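ok thread on the planner rewrite bc people keep asking and I have 20 min before Stefaniia needs the workstation back

short version: two arms, one table, small parts go from the blue tray to the steel tray. been stuck on it since July. mostly software problems, a few dumb ones

first dumb one. we planned each arm on its own and then checked for collisions after. fine when the arms stay on their own sides. they do not stay on their own sides

so you get arm A done planning in 32 ms, arm B done, check fails, replan B, check fails, replan B. I logged one run where B replanned 400 times and then timed out without moving. 400!!

Radymyr's fix was a lock on the middle of the table. one arm in, the other waits. works. also makes the whole thing look half asleep. we kept it as a fallback tho

what we run now: one joint plan for both arms, but only when their swept volumes overlap. otherwise seperate planners like before. the overlap check is cheap, capsules not meshes

capsules are fat. fat capsules near a tray rim = planner says no to grasps that are clearly fine. Orysia shrank the ones on the fingers only and left the wrist alone. took her an afternoon, I had been fighting it for 2 weeks

perception. I have complaints

the steel tray is awful for depth. shiny rim throws back garbage, you get points floating over it, and the planner dutifully steers around stuff that doesnt exist. black bottom comes back as holes

so we stopped asking the depth for the tray at all. fit the outline in color, drop in a known model, mask every depth point inside it. ugly, stable, moving on

blue tray is translucent so that one lies too, differently. depth goes through the wall sometimes. same trick, except we still need real points for the parts, so the mask is only the walls and the floor is a plane we fit on startup
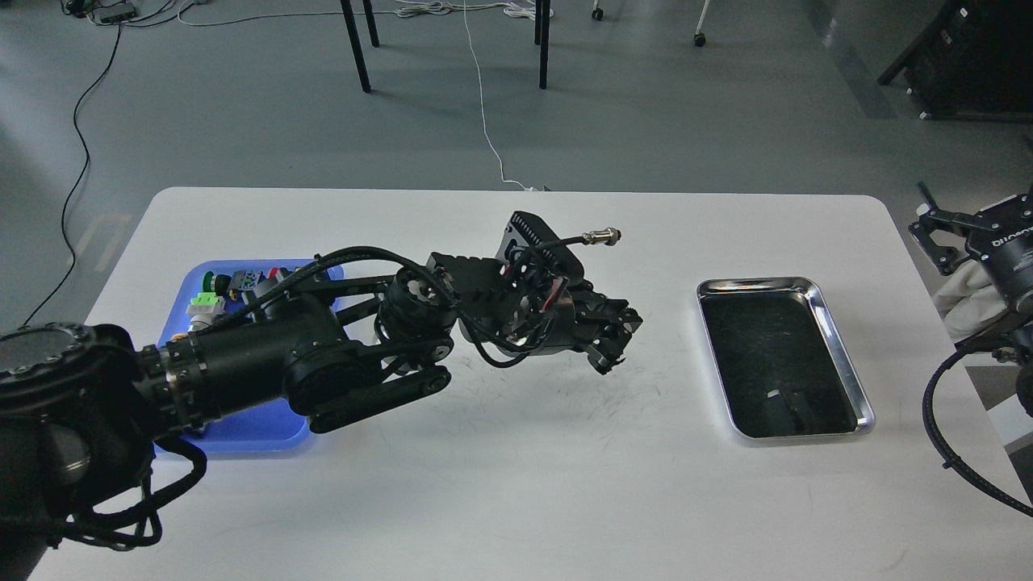 next thing is cables. they are not in the collision model. I know. Fotini has told me in writing

right now there's a padding value per link, and a wrist rotation limit in the config so it can't wind itself up. limit was in degrees in one file and radians in the other. guess how long that took

while I'm here: put units in your yaml keys. wrist_limit_deg. just do it

also wrote a little replay tool, calling it Zendano until someone makes me stop. takes a log, steps the planner through it offline, shows which constraint killed each candidate. should of written it first

Danylo asked if it works with one arm. yes. it works with 4 too in theory, have not tried, don't have 4

still broken: regrasp when a part lands on its side, and the parts that sit right up against the tray wall get masked along with the wall. if you have a nice way to do that second one my replies are open

code goes up once I pull our paths out of the configs. ok Stefaniia is standing here, bye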